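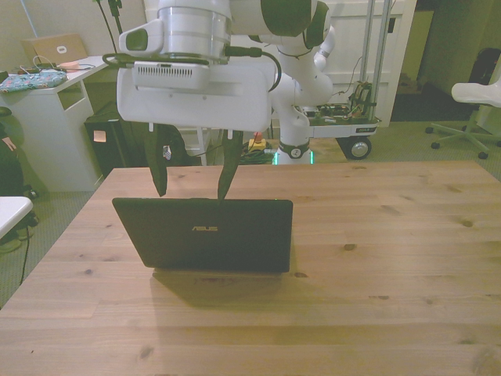

Features > Homes > Family Living

When a family outgrows its house, the first question is usually whether to move. For Siwan Rowlands and Wajid Satti, whose 1,328-square-foot home on the edge of Madenen had two bedrooms and one bathroom for a household of five, the answer was settled early. They would stay, and they would convert the attic.

The decision followed a survey by Nimal Sikder, a structural engineer, who found that the original rafters could remain if the floor joists were strengthened. The ridge was high enough to permit a full bedroom under the center of the roof, with storage behind low walls on either side. A new staircase proved harder to place. It now rises from the former linen closet, a loss that the family still mentions.

Raruno, the contractor, began in March and completed the work in 25 weeks — four more than the contract allowed. Most of the delay arose from the chimney, which had to be rebuilt above the roofline before insulation could be installed.

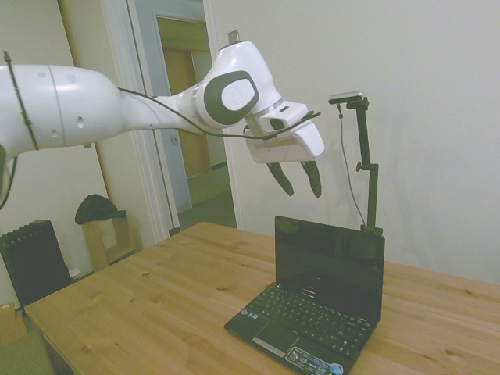 Volume 4 | Page 155

The finished room belongs to the two older children, who had shared with their brother on the floor below. A half-height bookcase divides the space and leaves the daylight from both roof windows undisturbed. Glenys Kneath, the interior designer, recommended a single pale color for the walls and sloped ceilings, and built-in drawers in place of dressers.

"The usable floor is smaller than the plan suggests," Ms. Kneath said. "Families should measure at the height of a standing child before they buy any furniture."

The couple has postponed a second bathroom until next year, although the supply and waste pipes are already in the wall beside the stairs.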